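Search this site Go

Unit 5: Checks before recording with a hand-held gripper

Open the jaws fully before each take. Both pads must be seated and their screws snug. Wipe the contact faces with a dry cloth and look for torn edges. Replace the pads after 200 takes, or sooner if they slip.

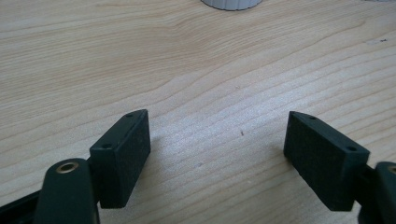
Enter the pad number in the Altano log before the first grasp. A take that starts with the jaws partly closed is marked void and repeated. Keep hands out of the work area until the stop tone.

Contact: Clemetti Lab, Room 127 | Back to top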